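Moving photos off an old phone to a Linux laptop, transfer keeps stopping
Forum: Phones and Tablets > File transfer and backup

udlow_pete
Posted December 28, 2019

I've got an Android phone with 3,000 photos on it and I want them on my laptop before I trade the phone in. I plug in the USB cable, pick File Transfer, select everything in the camera folder and drag it across. It copies 257 files and then the file manager freezes. Same number twice. Laptop is running Mint. Any suggestions appreciated. 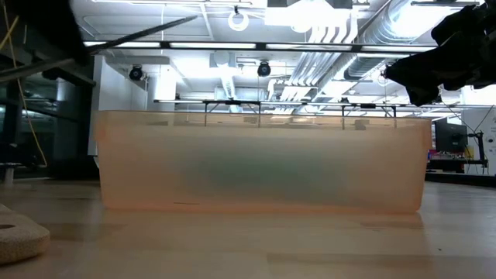 Orange tub on the table

Fagerlund
MTP is the problem. It's slow and it falls over on big folders. Try sorting by date and copying a month at a time. If it stops at the same file each time, move that file out of the folder on the phone and go again. Could be a corrupt one.

rostam_a
Don't bother with the cable. Install an FTP server app on the phone, connect from the laptop over wifi and leave it overnight. I moved 59 GB that way and didn't lose anything.

Fagerlund
Wifi FTP is fine for a few files, but his phone will go to sleep halfway through. Cable is still faster if you do it in batches.

rostam_a
You turn off battery optimization for the app and it stays awake. It's one setting.
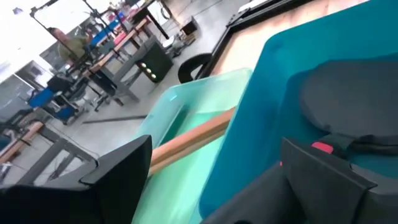 Clémence L.
Has anyone looked at cloud sync? I let mine upload to my account over a weekend and then downloaded the lot as zip files. One thing to check is the colour, if you have the storage saver option on. I compared a few against the originals, and the colours came out a bit duller in the compressed copy. Set it to full quality before you start.

udlow_pete
Don't want to pay for cloud storage, and my upload speed is terrible. Tried Fagerlund's way and there was a video in there that wouldn't copy. Moved it out and I'm up to December now. 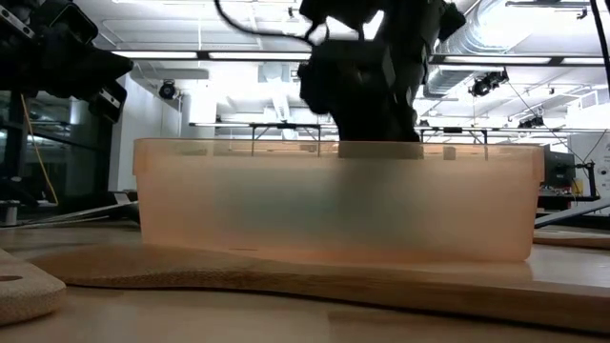
Orange bin again with the robot arm behind it

Fagerlund
Good. Check the file sizes on both sides before you wipe the phone.

rostam_a
Still would've been less work over wifi.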